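Prepaid seasonal site: is the "envelope at the office" system normal, and is 125 nights worth it?

Posted in Long Stays and Seasonal Sites

Wakana Aoki
4 Nov 2023

We have been on the road part time for a few years, mostly short stays, and this winter my husband wants to try sitting still. The place he found is called Drornley, outside Oltatmont. It calls itself a resort. I have stayed at enough resorts with one picnic table and a locked bathhouse that the word means nothing to me anymore, so I'm trying to find out what we'd really be paying for.

The deal is this. You commit to 125 nights and pay for the whole stay up front, apart from electric, which is metered. The rate is a good deal lower per night than what they charge by the week. Site is gravel, 50 amp, full hookups, and the map shows it backing onto a drainage canal that the website calls a lagoon. We visited in August, when of course the place was half empty and quiet and the woman at the desk had all the time in the world for us. I don't put much weight on that. Any park is pleasant when the neighbors are gone.

My doubts, in no order:

The electric. They read the meter themselves and leave a paper bill in an envelope at the office with your site number on it. You don't get to be there for the reading. When I asked what the rate per kilowatt hour was, I was told it "follows the utility." Follows it how closely?
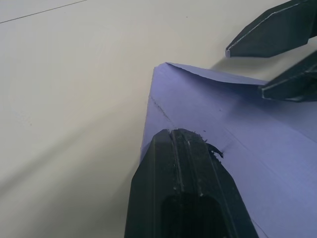 The refund terms. The contract says that if you leave early for any reason the unused nights become a credit for the following season. It says nothing about what happens if they sell the park, or raise the rates so the credit buys half of what it did. My husband says I'm reading it like a lawyer. Somebody should.

The rules. There are two full pages, which include no clotheslines, no outdoor rugs over a certain size, no rigs over ten years old "at management's discretion." Ours is nine. I would like to know what happens on its birthday.

And the drive. It's 680 miles from home, so we can't exactly pop down and look at it again before the deposit is due. The reviews are either five stars with no detail or one star from people who are plainly furious about a dog.

Has anyone here done a full season there, or at a place run the same way? I'm not looking to be talked into it. I'd like to know what went wrong for you, if anything did.

Edited to add: we tow with our own truck and have one elderly cat. No interest in pickleball.

gravelpad_joe

We did a winter there two years back, on the row nearest the highway. It's fine. Not great, not terrible. I'd give it about the same as most of the parks along that stretch once you take off points for the word resort.

Electric first, as that's the thing people fight about. Take a picture of your meter the hour you park, and again on the first of every month. Put the reading in a notebook with the date. I did this from the start and our bills matched my numbers every month except one, where they had our reading swapped with the site next door. I walked down with the notebook and they fixed it while I stood there. Would they have caught it without me? I have no reason to think so. The guy next door would have been very happy.

As for the rate, ask to see the park's own utility bill. Some states limit what a park can charge you over what it pays and some don't, and I won't pretend to know what yours does. Look it up before you go and don't take it from the front desk, or from me. If they won't show you a bill or put a number in the contract, I'd figure on paying more than you do at home and decide if you can live with that.

The ten year rule is mostly for new people. There were rigs on our row older than my marriage. But "mostly" isn't in the contract, is it? Get an email from the manager that says your trailer is okay for the whole stay, with the model year in it. The managers change. Ours changed in the middle of January and the new one had never heard of anything the old one promised.

Things you didn't ask about. The laundry has too few dryers and they eat money. The wifi is a rumor. Water pressure at the back of the park was strong enough that I wouldn't hook up without a regulator. The "lagoon" smells when it hasn't rained, and it's worse on the low-numbered sites. We were offered site 158 for the following year, which is up by the back fence and a lot quieter, and if I ever went again that's the end I would ask for. We didn't go again, mostly on account of the drive.

We also got a credit for nine nights when we left early for a funeral. It's still sitting there as far as I know. I never tried to get it as cash, so I can't tell you if they'd budge.

TrudusgateTwo

I love it down there!! We were at Trudusgate for three winters, not Drornley, but it is the same kind of park and only down the road and everybody is so friendly. Potlucks, cards, a boat parade if the weather's good. You worry too much about the contract, these are nice people and they want you to come back. Just go and have fun. Bring a good chair and a screen tent for the bugs. If your cat is indoors only nobody will mind.

I think our electric was cheap but my husband paid it.

Nomura

Never stayed at either, so take this for what it is. I kept books for a small campground up north for several years and now I'm a seasonal myself, so I've seen this from both ends of the counter.

A prepaid season is a loan you are making to the park. That's why it's cheaper. Sometimes the discount is good enough that the loan makes sense, and sometimes you would come out the same paying by the month, with the freedom to leave. Wakana gave us the weekly comparison, but the one I'd want is the monthly. Parks like to put the prepaid price next to the weekly price, where it looks wonderful. Ask for the monthly rate in writing for the same dates. If the gap is small I wouldn't prepay at all, whatever they say about sites running out. They nearly always have something in the back for someone who calls in November, it just may not be the pad you picked from the map.

If you do prepay, use a credit card even if they want to add a fee for it. A check gives you very little to stand on if the place changes hands. And ask what the credit is worth. Is it nights or dollars? Those are different things after a rate increase, and the contract as you describe it says nights in one breath and credit in the next. Have them write in "nights, same site type." It's one line. If they refuse one line I would want to know why.

On the envelopes: plenty of parks still do it that way. We did. It isn't a sign of anything crooked, and it isn't a sign of good bookkeeping either. What I'd look at is whether the bill shows the previous reading, the current reading and the rate, all three. If all you get is a dollar amount, ask for the rest, every month if need be. We had one camper who did that to me and I couldn't stand him, but he was right and I did start writing all three on everybody's.

I wouldn't give any weight to the answer just before mine, no offense meant to whoever wrote it. Nice people sell parks too.

Wakana Aoki

Thank you Joe and Nomura, this is the kind of thing I was after. I called and asked for the monthly rate and was told someone would get back to me. Same with the email about the trailer. I've told my husband no deposit until I have both, and he is out looking at screen tents.

Joe, one more if you're still around: was the highway noise bad at night, or just in the daytime?

gravelpad_joe

Trucks until ten or so, then it dies down. They start up again before light. We ran a fan.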